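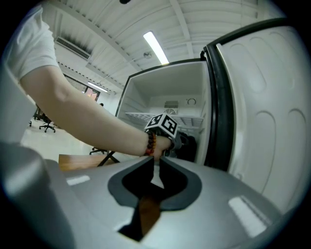 # Fridge and kitchen sorters wanted in Totton (part-time, paid, no experience needed)

Do you like a tidy fridge? Do you rearrange the shelf at your mum's house when she's out of the room? Then please read on, because we'd love to hear from you!

Kelodine is looking for people to spend a few hours a week loading, unloading and rearranging small fridges, cupboards and worktops at our practice kitchen in Totton. You'll be putting everyday food and containers away, taking them out again, finding a better spot for the tall bottle, and then doing it once more with a different set of shopping. It's gentle, hands-on work and most people find they get very absorbed in it (our last group had strong views on where eggs belong).

## What you'll be doing

A session lasts 60 minutes, with a proper sit-down afterwards. During that time you might:

- put a bag of shopping away in a fridge with wire shelves, in whatever order makes sense to you
- take out the things needed for a simple lunch and lay them on the table
- clear a shelf, wipe it, and put everything back
- move a few items from one shelf to another without disturbing the ones beside them
- sort jars and tubs by size, or by use-by date, or by who in an imaginary household would eat them
- pack a lunch box from what's there

Every session starts with a card telling you the job, and the rest is up to you. We don't have a house style. Some people keep all the dairy together and some people put the milk wherever the milk fits, and we're equally happy with both. Please don't tidy the way you think we'd like it, just do it how you do it at home.

You'll get a practice go before your first session, and there's no rush. Reaching to the back of a shelf takes a bit of getting used to! Sleeves are best kept short or rolled up. Bracelets and watches are fine.

## Who we're looking for

Anyone over 18 who is comfortable on their feet for most of an hour and can reach into a fridge and bend to a low shelf. If standing is hard for you, tell us, as several of the tasks can be done sitting at the table and we're glad to set things up that way.

We'd especially like to hear from:

- left-handed people (we never have enough)
- people who cook for a big family, and people who cook for one
- retired shop, café and canteen staff
- anyone who grew up with a different way of storing food from the usual British fridge

You don't need a CV. You do need to be able to turn up when you've said you will, because the kitchen is set out fresh for each person and takes a while to do.

## Hours and pay

Sessions run through November, mornings and early evenings, with the last one starting at 6 pm. You can book as few as two a week or as many as five. Pay is £300 for a block of 20 sessions, and if you need to stop partway through you'll be paid for the ones you've done. Bus fares within the area are paid back on top, so keep your ticket. There's tea, coffee and a very good biscuit tin.

We have room for 122 people in this round. The wider Kurer project hopes to gather 500 completed blocks over its whole run, so if November is no use to you, do write anyway and we'll add you to the list for the next one.

## A few practical things

**Where:** the practice kitchen is on the ground floor of the Grewal building in Totton. There is a step-free way in from the car park and an accessible toilet just along the corridor.

**Allergies:** most of what you'll handle is sealed, but we do use real bread, fruit and cheese now and then. Let us know about any allergies when you apply and we'll leave those foods out of your sessions.

**Recording:** sessions are filmed, mainly hands, arms and shelves. You'll be given a consent form to read at home before you decide, and you can change your mind later.

**Clothes:** whatever you'd wear to make a sandwich. Closed shoes, please, as tins do get dropped.

**Bringing someone:** friends and couples are welcome to book one after the other, and there's a comfy corner for waiting.

## How to apply

Write a short note to Ramesh Grewal, Kitchen Sessions, Kelodine, Totton, or hand one in at the front desk. Tell us:

1. your name and the best way to reach you
2. whether mornings or evenings suit you
3. which hand you use
4. anything we should know about food, reaching or standing
5. what is on the top shelf of your fridge at the moment

The last one isn't a test. Ramesh reads every answer and it helps him to plan the shopping!

We'll reply to everyone, normally within a week, and invite you in for a short look round before you commit to anything. The look round takes 20 minutes and you're welcome to have a go at a shelf while you're there.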